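Drundeck Gaming Hall: Monthly Premises Inspection, May

Areas covered: main floor, cash desk, online play terminals. Each item is marked Satisfactory, Action or Not inspected.

1. Age checks at entrance
Satisfactory. Signs are displayed at both doors and the refusals book is up to date. The last entry is number 779.

2. Gaming machines
Action. All 46 machines were switched on and tested. Machine 5 does not show its payout percentage on the help screen. It is to remain out of use until Jandarero has replaced the display.

3. Online play terminals
Satisfactory. Deposit limits and time reminders appear before play begins. The Sosoden account page now gives the self-exclusion link on the first screen, as requested at the previous inspection.

Staff should continue to log out any terminal left unattended. 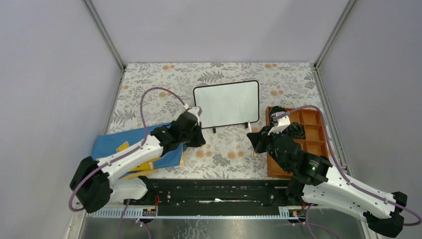

4. Cash desk and float
Satisfactory. The float agreed with the written record. The spare key is held in the sealed envelope, seal number 851.

5. Fire exits and lighting
Action. The rear exit was clear but the door closer is slow. Dijkstra is to adjust it by Thursday and enter the work in the maintenance log.

6. Customer information
Satisfactory. Leaflets on safer gambling are available at the cash desk. Stock is low and should be reordered.

Items marked Action will be inspected again before the next monthly visit.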